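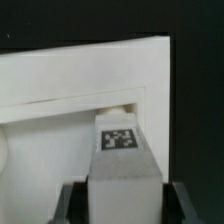 7.4 Recovering from a grip fault with a part held

Applies to Stidisis two-finger grippers running Shemweta controller software. Read section 7.1 (Stop categories) before carrying out any step in this section.

A grip fault (code G-60) is raised when the finger position drifts while the gripper is commanded closed. The arm stops and holds. Finger force is kept at the last commanded value for as long as the drive has power. The part is not locked mechanically.

CAUTION: Cutting drive power with a part between the fingers will release the part. Do not use the main switch to clear a G-60.

CAUTION: Pinch hazard. Keep hands away from the fingers until the pendant shows DRIVE SAFE.

Common causes

Worn or dirty finger pads.
Part picked off center, so that it turns under load.
Part touching the edge of an opening during insertion or removal.
Marker pose error at close range. If the marker on the part is tilted away from the camera or shaded by a ledge, the reported angle can jump between readings and the arm will follow it.

Procedure

1. Leave the cell gate closed. Note the fault code and the time of day shown on the pendant.

2. Open the wrist camera view. Check whether the part is upright between the fingers and whether it is in contact with any surface. If contact cannot be ruled out, treat the part as jammed and go to step 6.

3. Select MANUAL and set speed to 5 percent.

4. Back the arm out along the tool axis only. Do not rotate the wrist while any section of the part is inside an opening.

5. When the part is clear, lower it onto the set-down plate and open the gripper. Go to step 8.

6. Jammed part: select COMPLIANT HOLD. Wait for the force reading to settle - this can take several seconds - then back out in single jog steps. Stop if the reading passes 85 percent of the limit.

7. If the part does not move free, stop jogging and call the cell supervisor. Two people are needed for manual removal, one of them at the pendant.

8. Press DRIVE SAFE, open the gate and inspect both finger pads. Wipe with a dry cloth. Replace the pads as a pair if either one is glazed or torn.

9. Check the marker label for lifted corners, scratches and glare. Replace it if any white cell is marked.

10. Close the gate, reset the fault and run the empty-gripper test (section 5.2) before returning to AUTO.

Note: Pads are rated for 2,000 cycles at full force. The counter is not reset automatically after a pad change. Reset it under Service > Fingers.

Note: In software released before May, G-60 also appears when the marker is lost during approach. Later versions report this as V-12. At the Feltstead site the two faults were logged together, and pads were changed several times for what was a vision error. Update the controller before looking for mechanical causes.

Report repeated G-60 faults to Imani Biwott, Rokimov field service, with the exported log and the pad cycle count.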